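Wiki > Workshop builds > Harvest and produce > Clundura

Search this wiki Go Advanced

Clundura

Clundura is a two-armed humanoid robot assembled in a shared workshop in Brorville by Trudy Brunton and Thongchai Ruangrit. Its stated purpose is to pick fruit and put it in crates. Its practical purpose, according to the workshop's newsletter, is to use up every free evening its builders have. The name comes from a misspelled label on a parts bin.

Construction

The arms are silver housings joined by black rings, with cables run along the outside, a decision described in the build log as temporary in June and not described since. The hands have a thumb and four fingers each, with silver knuckles and black tips. Brunton fitted a knit cover over the back of the right hand after a run of snagged stems. Ruangrit opposed the cover and is understood to have knitted it. The log runs to 1108 entries, of which 298 concern the thumb.
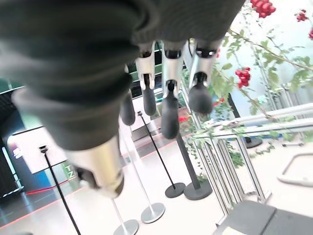 Test area

The vines trail over a rack of square aluminum extrusion and never need watering. Stanchions stand on the pale floor nearby. A low cart holds a shallow wooden crate, set at a diagonal so that the near corner faces the robot. Brunton prefers it square. The matter has been raised.

Crate routine

Grapes became the standard test after the builders tired of tennis balls. A bunch has no proper handle, changes shape when lifted, and gives the fingers very little to agree on. The crate is stocked with red, green and black bunches, and the red is usually the one attempted.

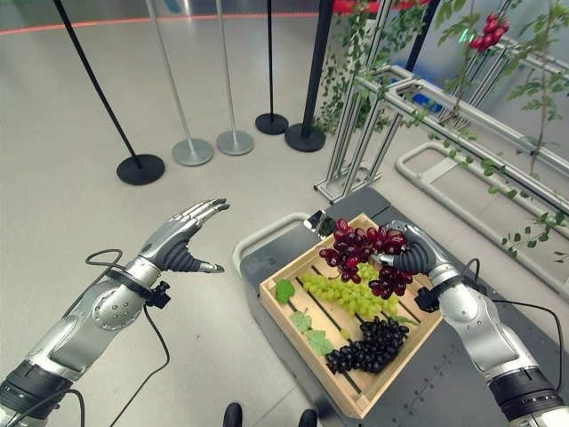
Early software, written by Ruangrit over one winter, treated a bunch as a single solid lump and closed the fingers accordingly. The current version, called Wasari, closes one finger at a time and waits between them, so that a full grasp takes long enough to make tea. Wasari also lets the second hand come across to steady the fruit. The builders disagree on whether this is cooperation or interference, and the code comments contain both views. 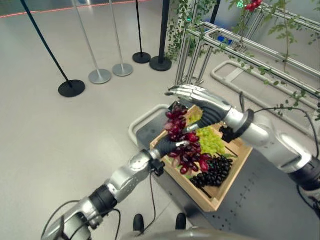
Both hands at the red bunch, with the green and black grapes in the crate.

Reception

A demonstration at the workshop's open evening drew 111 visitors, a house record previously held by a chili supper. A rival build, Martens, has one arm and a suction cup and is faster at everything. Its page on this wiki is shorter.

1649 views 12 shares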